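发件人：Mahlet Feyisa
收件人：Worku 老房子修缮邮件列表
日期：2022年3月31日
主题：Re: 石灰浆刷到第几遍才算完？

Etenesh，还有各位：

拖了好几天才回，对不住！这阵子天天一身白灰回家，吃完饭倒头就睡，邮件攒了一堆。先把你的原文贴上来，免得后来的人看不懂我在说什么。

Etenesh Woldegiorgis 写道：
> 大家好，我家北边那间屋子的墙终于把旧乳胶漆铲干净了，
> 底下是老石灰抹面，有几块空鼓，已经补过。现在想刷石灰浆。
> 网上有人说三遍，有人说六遍，还有人说刷到自己满意为止
> （这算什么答案啊）。另外我试刷的那一小块，干了以后一摸
> 一手白粉，是不是料有问题？用的是 Filla 的熟石灰膏，
> 桶是去年买的，一直没开封。
> 还有，Tekle 上次提过加酪素，到底加不加？
> 先谢谢了！
> > Tekle Tesfamariam 写道：
> > 我那面墙加了一点酪素，室内用着还行，外墙没敢试。

好，一条一条来。我不是师傅出身，就是自己家那栋破房子折腾了好多年，刷坏过的墙比刷好的多，你们参考着听。

先说掉粉。我猜你的料没毛病，石灰膏密封放着，上面有一层水盖住，放一年两年只会更细更好用，老师傅还专门要陈的呢。掉粉十有八九是墙太干，浆一上去水分就被吸走了，石灰来不及跟空气里的东西反应，就成了一层浮灰。我第一次刷就是这样，八月份，窗户大开，太阳直晒着墙，刷完我还挺得意，第二天孩子靠了一下，后背整个白了！后来学乖了，头天晚上喷一遍水，第二天动手前再喷一遍，墙摸着凉凉的、潮潮的，但表面不能挂水珠。你那间朝北，其实条件比我好多了，别开暖风机就行。

还有一个可能是浆太稠。这个毛病特别常见，大家都习惯了乳胶漆的手感，总觉得稀了盖不住。石灰浆要稀到像脱脂奶那样，刷上去半透明，底色全露着，看着跟没刷一样，心里发慌——别慌，别补，让它自己变白。一厚就裂，裂了就掉，掉了你还得铲。

至于几遍，我的办法是这样的：

1. 头两遍只管打底，横一遍竖一遍，刷子要压着墙走，把浆揉进毛孔里。刷子用那种宽的、毛硬一点的，滚筒千万别用，滚筒是把浆搁在墙上，挂不住。每遍之间我至少等一天，天冷就多等。

2. 第三遍开始看颜色。等墙干透了，白天关灯，站远一点看，再凑到跟前看。远看是看有没有花，近看是看有没有颗粒和没化开的小渣。到了这一步，一大片灰白里头，哪怕一个小黑点都特别扎眼。上面偏冷一点、下面偏暖一点这种淡淡的变化倒不用管，石灰的面本来就不是死白一片，光一变它也跟着变，我就喜欢它这个劲儿。
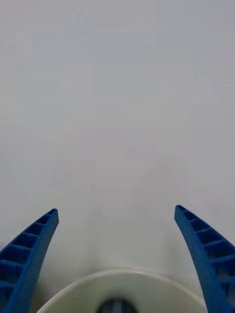
3. 还有花的地方，就整面再来一遍，不要只补那一块。局部补过的地方干了以后有一圈印子，侧光一照清清楚楚，我家走廊到现在还留着一个，形状像个土豆，每次 Apolinar 来都要对着它笑半天。

4. 最后一遍可以再稀一点，刷完关上门，别进去。我一般是四遍收工，北屋暗，你也许要五遍。所以你看，“刷到满意为止”虽然气人，倒也没说错，哈哈。

酪素的事，Tekle 说得对，我补充两句。室内加一点点确实不容易蹭白，可是加了就得当天用完，剩下的第二天那个味道……我把半桶忘在楼梯底下过，全家人找了一下午，都以为是死老鼠。而且酪素多了，墙的透气就差了，老墙最要紧的不就是透气嘛。你那面墙既然有过空鼓，说明以前闷过潮气，我个人建议先不加，头两遍刷完摸一摸，不掉粉就一路素着刷下去。潮气重的墙加了酪素还可能长霉斑，到时候更头疼。

说到空鼓，你补的地方干透没有？补料跟老墙吸水不一样，刷完颜色会深浅不一，前两遍尤其明显。补过的地方我会多等一个星期，摸着跟旁边一样温度了再刷。敲一敲也行，声音发闷的先别碰。要是补的时候用了水泥（希望没有！），那就麻烦了，石灰浆在上面待不住，最好还是敲掉用石灰砂浆重来。

颜料我顺带提一嘴，Henok 私下问过我。要调色只能用耐碱的矿物颜料，土黄、赭石这些都没问题，先用热水化开，过筛，再往浆里兑。湿的时候颜色要深好多，干了才是真颜色，所以一定要刷试板，等干透再定。一次把整间屋子的量调够，第二桶永远跟第一桶对不上，别问我怎么知道的。

账也给大家报一下，省得总有人来问贵不贵。我那间大屋连石灰膏、刷子、过滤网、遮盖布一起花了1,089，其中刷子最贵，可是刷子能用好多年（用完马上拿清水冲，再拿稀醋水过一下，不然毛会烧脆）。石灰膏买了9公斤，还剩一个桶底，够我以后修修补补。刷的面积墙加顶大约60平米。要是嫌自己兑麻烦，Vera 那家铺子也卖兑好的浆，开桶搅匀就能用，就是偏稠，我买过一回，自己又加了不少水。

最后啰嗦一句安全。石灰是碱，溅到眼睛里不是闹着玩的，刷顶的时候护目镜一定戴好，手套要长的，袖口扎进去。旁边放一瓶干净的水，随手能拿到。我有一次嫌镜片起雾摘了下来，就那么一滴，冲了好久，眼睛红了两天。隐形眼镜也别戴。

Etenesh，你要是方便，把试刷那块的照片发上来，最好找个侧光的时候拍，再写一句当时墙喷没喷水。Tekle，你那面加了酪素的墙过了一个冬天怎么样了？我挺想知道的，你一直没说。

对了，Drernura 那边的旧窗扇还有人要吗？上次说好要来拉的人又没影了，再没人要我就自己拿去搭暖房了。

Mahlet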